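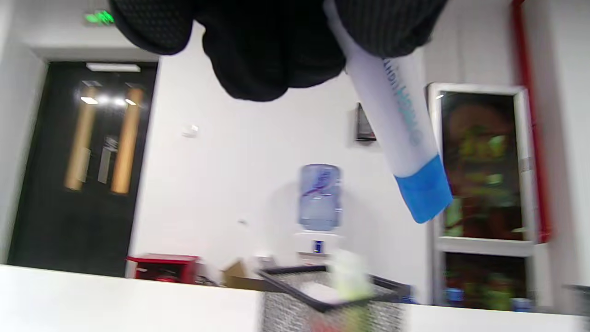
Newsroom > Facilities > Press Releases

Abbasi Opens Shared Supply Tables at Duvham Office

DUVHAM, January 10, 2019. Abbasi, a provider of office services, today announced the opening of shared supply tables at its Duvham office. The tables replace the individual desk orders under which pens, markers and erasers were previously issued to staff.

Under the new arrangement, writing items are sorted by type into mesh pen holders and kept on a white table near the water dispenser. Employees may take what they need during the day and are asked to return items before leaving. The program serves 200 employees and will be reviewed after 60 days.

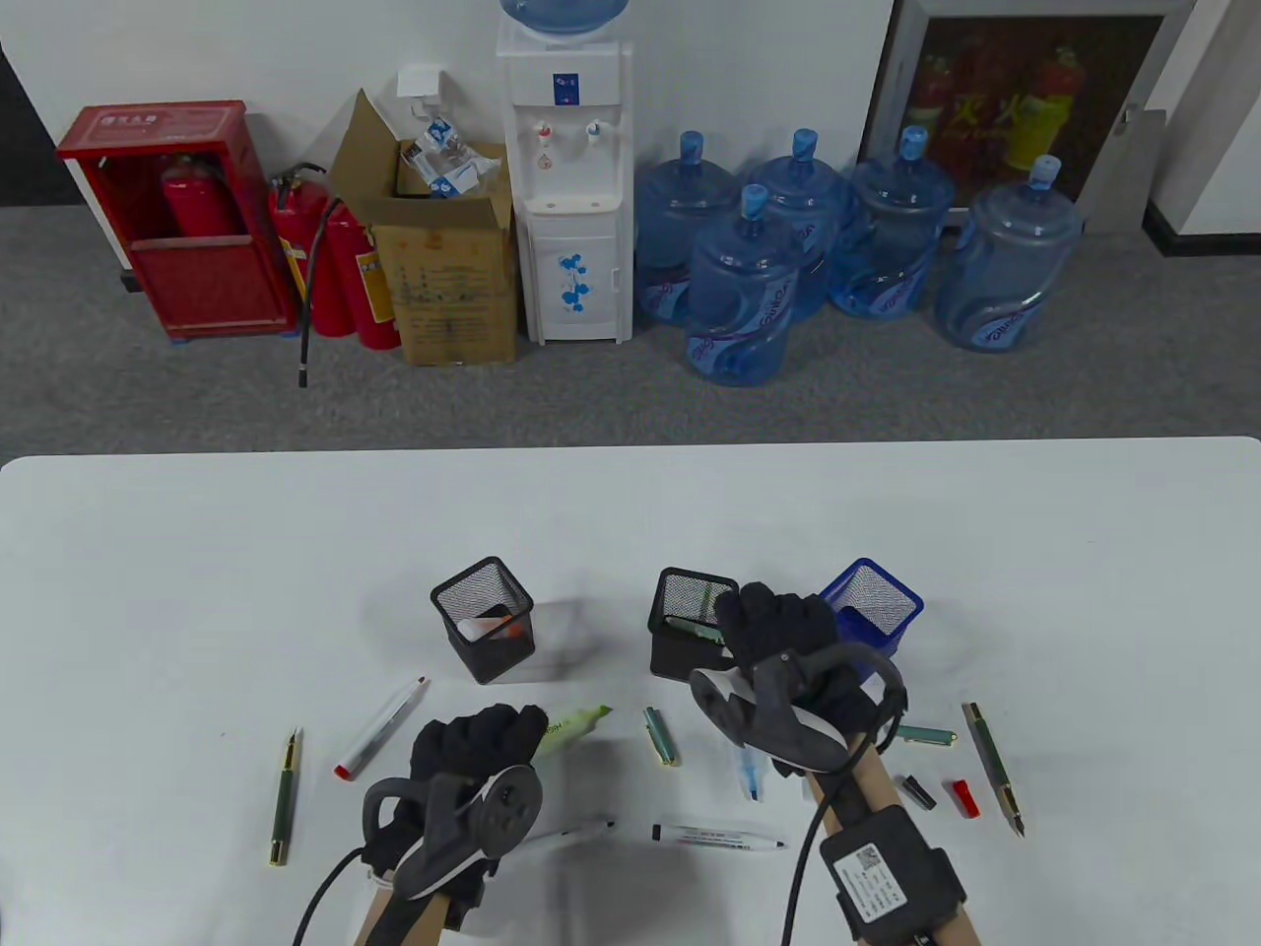
Ghazal Abbasi
Director of Workplace Services

"Our staff told us that supplies were hard to find and easy to lose," said Ms. Abbasi. "A common table gives every department the same access, and it lets us see what is running low before we place an order. We expect to buy fewer markers and to use the ones we have."

Fountain pens are included in the program at the request of the records department, which continues to sign its ledgers in ink. 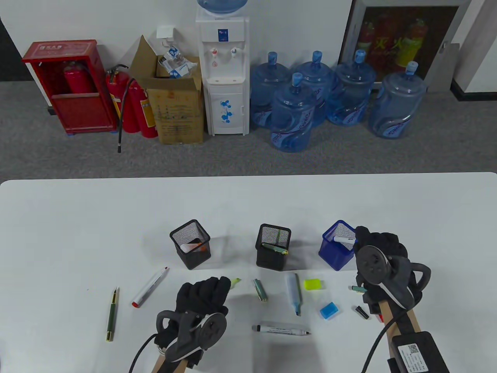 "Highlighters and erasers will follow the same rule as pens," Ms. Abbasi continued. "Each type has its place, and anything that no longer writes should be handed to the front desk."

A second site, at Undgate, will adopt the arrangement in February. Inquiries may be directed to Costel Kovačević, Press Office, Abbasi, Duvham.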